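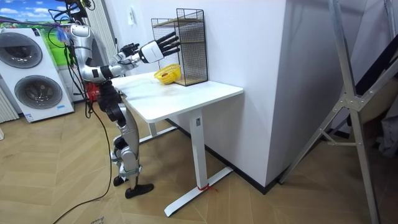 Vol. 3, No. 2 | Page 50

Shared workshop puts humanoid to work at a desk

BRUDMONT – Members of the Grube workshop have moved their humanoid robot on to table work after a winter spent mostly on its legs. The machine, which the group calls Prelum, is being taught to handle a small woven basket on a white desk, with a wire rack standing behind it.

The robot has two arms, each with a black hand with jointed fingers. It works with its cables attached, and members say that will stay the case through May at least.

The group put $3,888 into the latest round of work, nearly all of it on the hands and wrists. The money came from dues and from a sale of used tools last fall. Labor is unpaid. Members meet two evenings a week and keep a written log of every session, including the ones that are called off.

Plans call for the robot to pick up the basket, place it on a shelf of the rack and bring it back. The group wants 50 clean runs before it tries other objects. Doors and drawers are on the list for later in the year.

Grube shares a building with Brodix, a small repair shop that lets members use its drill press after hours. Parts drawings for the new wrist mounts will be posted at the front counter once they have been checked. The workshop opens to visitors at 6 p.m. on meeting nights, and there is no charge.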